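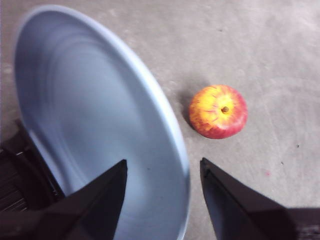

Drirville Shared Workshop – Home Robot Group

Come and lend us a hand with Prilura, the two-fingered kitchen helper we have been building, on and off, since January! We would love three or four new people for the spring, and you really needn't have built anything before. If you can hold a screwdriver and don't mind watching a plate being picked up for the umpteenth time, you will fit in nicely.

Most evenings go on plates, bowls and the odd apple, then on the dish rack, which has taught us a great deal about patience. We have logged 317 tries so far – Lenni Manninen keeps the notebook, and would dearly like someone with neater handwriting.
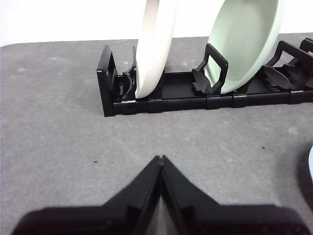 We also need a person who enjoys tidying up code, and another who can print new fingertips at home. There is no pay, I'm afraid, but parts are covered and there is always tea. We start at 7 pm. To join, leave a note for Maricel Umali at the Tosness Road desk, saying a little about yourself and which evenings suit you.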